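Slide 4 - the day the gripper wouldn't let go

Right, this is my favourite bit of the whole talk, so bear with me if I speed up!

Quick recap for anyone who came in late: the Talden cell does ring-on-plate assembly. We ran 568 cycles in simulation before going near the real arm, and 552 were clean. The other 16 all failed in the same way, which is a gift if you like hunting faults (I do). The fingers got the open command, the log said open, and the arm pulled away with the ring still held. 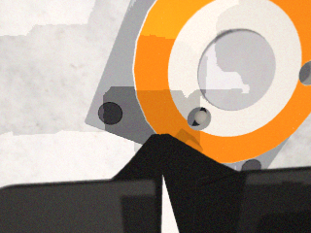

Someone from Pranbridge asked at this point whether we'd simply set the friction too high in the model. Fair question, and we tried that first. Lowering it cleared 9 of the 16. The rest stayed put.

PAUSE - let people guess.

The release signal was being sent 53 milliseconds before the arm had settled, so the fingers were still loaded sideways. Lovely bug! Now the arm waits for a settled reading, and it stops dead if it feels any pull on the way up.

Mention that the stop stays in for the July trials. Then on to slide 5, guarding.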